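泡沫小方块怎么玩：在家陪孩子做颜色和距离的桌面游戏

1月25日，星期三

家里有小朋友的应该都见过那种软软的小方块吧，捏着轻，掉地上也没声音，楼下邻居不会上来敲门。我家那袋是在Costel买的，一直塞在抽屉里，孩子拿来搭过几次塔，塔一倒就没兴趣了。后来我换了个玩法，一次只拿出来一两块，结果反而玩得久！今天把我们家的做法写下来，想试的可以照着来。

先说要准备的东西。一张桌子，桌面颜色越素越好，我最喜欢深一点的灰色，哑光的，不反光。以前我们在餐桌上玩，花桌布一铺，方块放上去眼睛都花了，孩子老是去抠桌布上的小花。要是家里没有素色的桌子，铺一张Kovar的灰色桌垫也行（我买的是60厘米宽的那种，小桌子刚好，大桌子就有点不够用，想铺满的话还是量好了再下单）。灯不用特别讲究，有一盏从侧面照过来的就更好玩，后面会讲到影子。

方块呢，挑颜色差得远的。红和橙放一起，小一点的孩子容易搞混，急了还会发脾气。紫色配黄色、蓝色配橙色都很清楚。有的方块每一面颜色不一样，这种别嫌它乱，留着，后面有大用处。

第一步，摆远近。拿两块，一块放在孩子跟前，一块推到桌子那头，中间什么都不要放。然后问他：哪个离你近？哪个要站起来才够得着？我家孩子一开始总说远的那块“变小了”，我就让他跑到桌子另一边去看，再跑回来，来回跑了好多趟，笑得不行。大人别急着纠正，让他自己多看几遍。

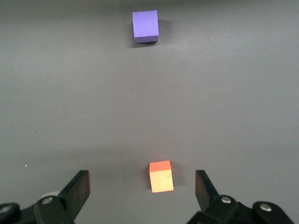 第二步，看面。蹲下来，让眼睛跟桌面差不多高，这时候只看得到方块朝着你的那一面。慢慢站起来，上面那一面就一点一点露出来了。两面颜色不同的方块放在这里最合适，蹲着是一个颜色，站起来多出一个颜色，孩子会觉得像变魔术。可以让他蹲着先猜上面是什么颜色，再站起来对答案，猜错了就再来一次，我们家一般是他猜完换我猜（我要故意猜错几回，不然他不干）。

第三步，找影子。把灯放在左边，影子就往右边跑；灯挪到右边，影子又跑回来了。贴着方块的地方影子最黑，越往外越淡，大一点的孩子可以拿铅笔在纸上把影子的边描下来。注意是在纸上描哈，我有一次没看住，直接描桌子上了，擦了半天。

第四步，走直线。两个方块一前一后摆好，让孩子用手指从近的那块“走”到远的那块，手指不能拐弯。走顺了以后，把远的那块往旁边挪一点点，看他能不能发现。再往后可以用到3块，中间那块故意摆歪，让他来当“检查员”，一块一块推正。这一步最安静，适合睡前玩，我自己也觉得挺解压的。

再讲几个小细节。

方块摆的时候尽量轻放，别往下按。软的东西按久了边角会圆，站不稳，面也看不清楚了。孩子手心有汗的话先擦一下，浅颜色的那几面特别容易留印子，铅笔印、指甲印都有可能。轻微的印子我一般不管，实在看不过去再用拧干的湿布按一按，不要来回搓，搓起毛了就没救了。晾的时候放在通风的地方，我试过用吹风机，热风一吹摸起来硬硬的，后来就再也不吹了。

还有，特别小的孩子会往嘴里塞，一定要有大人坐在旁边，玩完数好收起来。我用的是Sopacua的拉链袋，透明的，少了哪个颜色一眼就能看出来。

每次玩多久呢，看孩子。我们家大概就是煮一锅饭的工夫，他要是中途跑去玩别的，我就收了，第二天再拿出来他还是高兴的。千万别一次把一整袋都倒出来，倒出来就又变成搭塔和扔着玩了（当然扔着玩也行，就是最后趴在沙发底下找的那个人是你）。

2月我打算试试混着别的形状来，圆柱、三角块什么的，看看影子有什么不一样，到时候再来写。你们家有别的玩法也留言告诉我呀，我那袋方块还有好几个颜色没上过场呢！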